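Budgeting for a second handling cell

The equipment planner at Ekitar, a contract packing business with one site at Brerkov, has spent most of the past year on a single question: whether the next handling cell should be bought complete or built up in stages. The firm chose stages. The planner, who asked to be identified by job title only, was willing to go through the figures.

"The arm is the easy line on the sheet," the planner said. "You get three quotes and they sit close together. The spread is in everything bolted to it."

Gripper fingers are the case in point. Ekitar budgets £725 for a set, including mounting hardware, and treats them as a consumable. Spare sets are ordered with the cell and charged to the operating budget from the first month. "If you put fingers under capital, you have to make a case every time a pair wears down. We did that once. The paperwork took longer than the delivery."

Smooth plastic parts drive much of the cost. Rigid mouldings with a glossy face offer little for a finger to hold, and clamping harder risks marking them. The planner's specification now asks suppliers to quote against real parts – covers, lids and panels sent out in advance – and to state the grip force used in the trial.
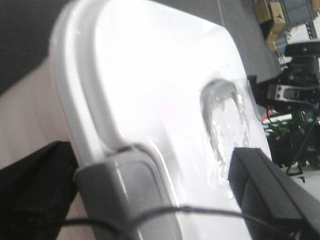

"Cable is the other item people leave out," the planner went on. "I allow 3 spare sets per arm, plus clips and sleeving. The first quote we had from Lencho listed none. They added it when we asked, but you have to ask."

Trials were set at 1,000 picks per part type, with every dropped or marked part logged. An early proposal of 300 was rejected as too few to show wear on the finger faces. The longer trial added to the supplier's charge, and the planner entered it as a separate line so that it could not be trimmed without someone noticing.

On floor space, the advice was to measure with the stands in place. Splayed legs take more room than the base plate drawing suggests, and access for a pallet truck has to be kept on one side.

The second phase, known internally as Jitelitz, goes forward for approval in May. It covers another arm, guarding and a service contract priced by the year. "I would like the service price fixed for longer," the planner said. "So far they have offered two years. We are still talking."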